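Notebook, water repellency tests, January
Pellden cotton, batch 4

Started 8:20 a.m. Carried on with the Pluvilix wash-in on the Pellden cotton. Last time the swatches came out patchy and I blamed the rinse. Salamatu Edet thinks the fabric still had mill finish on it when we treated it. Scoured everything first this time, plain soda ash, two rinses, line dried overnight.

Cut 37 swatches from the middle of the roll and left the selvage alone. Marked the warp direction with a laundry pen on each. One went on the floor and I put it aside as a spare. 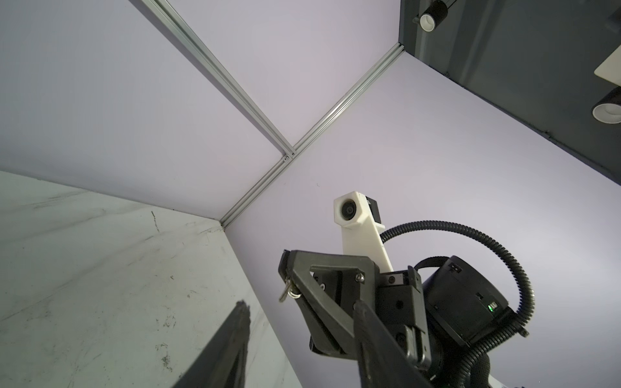 Treatment

Bath at the strength on the label, 6 minutes with stirring, then squeezed through the hand wringer. The wringer is tighter on the left and I turned each piece end for end and ran it a second time. Pick-up was more even than before. Did not weigh the first few, forgot.

Cured in the small oven at 145 C. The door seal is going again and the dial reads lower than the probe. I went by the probe. Bianka Bodnár has a new seal on order from Botha but there's no date on it yet.

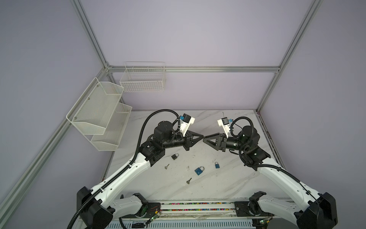 Let the swatches rest flat until after lunch before spraying. Spray test as usual, hoop at an angle, water from the tall funnel. Most shed water well, with a few small drops clinging near the hoop. The ones from the front of the oven wet through in spots, same as last time, so scouring helped with the patches but the front of the oven is its own problem.

Ran the Uvlow swatches alongside for comparison. Uvlow beads higher when new. It also feels stiff and creaks when folded, and I would not want it in a jacket. Salamatu disagrees, says it softens after a day of wear. 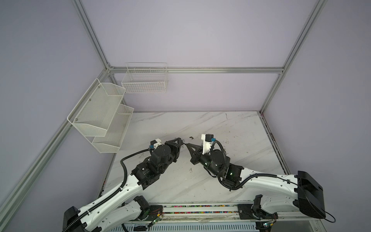

Washed half of each set at 40 C with no softener and hung them up. Will spray again when they are fully dry, then iron one from each set to see if heat brings the finish back. Use the old iron, the new one shuts itself off.

To do:
Rotate the tray halfway through the cure
Weigh all swatches dry, before the bath
Ask Bianka for the rest of the Pellden roll, there is only enough for one more batch
Funnel drips at the joint, needs tape

Stopped 4:45 p.m. Washed swatches are on the rack by the sink, please leave them there.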